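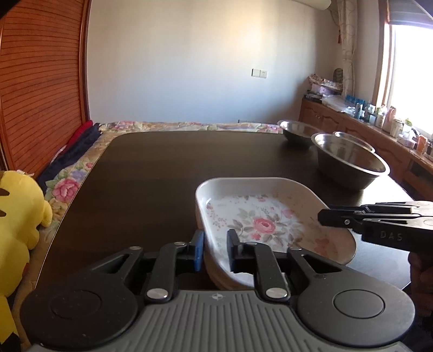 Page last changed: February, by Zanele Zwane

Section 3: Setting up your first recurring investment

You have an account, you've linked a bank, and now comes the fun part! In this section you'll tell Suvham how much to invest, how often, and where the money should go. Everything you choose can be changed later, so go ahead and click around.

Before you start

Your linked bank should show as Confirmed under Settings > Banks. If it still says Pending, go back to Section 2 and enter the two small deposit amounts. You'll also want to know your payday, or at least the day your checking account is at its fullest.

Create the plan

1. From the Home screen, choose Plans, then New plan.

2. Type a name. Anything works (mine is called "Someday porch"), and only you will see it.

3. Enter the amount for each deposit. The smallest amount Suvham accepts is $20.

4. Pick weekly, every other week, or monthly. Weekly plans run on Tuesday unless you choose another day.

5. Choose a funding account. If you have more than one bank linked, check the last digits before you go on.

6. Press Next to open the fund list.

Note: Suvham doesn't invest on market holidays. A deposit due on a holiday goes in on the next trading day, and the rest of your schedule stays put.

Choose your funds

7. Tap a fund to read its summary. Colline Broad Stock is at the top of the list, followed by Heffernan Bond and Kalska Real Estate. The yearly cost is in the top right corner of each summary, and it's well worth a look!

8. Press Add for each fund you want. A plan can hold up to 3.

9. Drag the sliders to split your deposit. The total has to reach 100 percent before the Save button lights up. If you're stuck on 99 (it happens to me all the time), tap the number and type it in.

10. Press Save, look over the summary, and press Start plan.

Caution: Start plan schedules a real withdrawal from your bank. If the money isn't there on the day, your bank may charge you a fee, and Suvham can't refund it.

Caution: All three funds can lose value, the bond fund included. Money you'll need soon for rent or bills belongs somewhere else.

Try the projection tool

Open your new plan and tap Projection. Slide the years back and forth and watch the line move, I love this screen! If it shows a figure such as $2,688, that's an estimate built on the growth rate you typed in, so try a low rate as well as a hopeful one.

Pausing a plan

Open the plan, tap the three dots, and choose Pause. Do this before 4 p.m. Eastern on the day before a deposit, or that deposit will still go through. Shares you already hold stay invested while the plan is paused.

Next: Section 4, Reading your statement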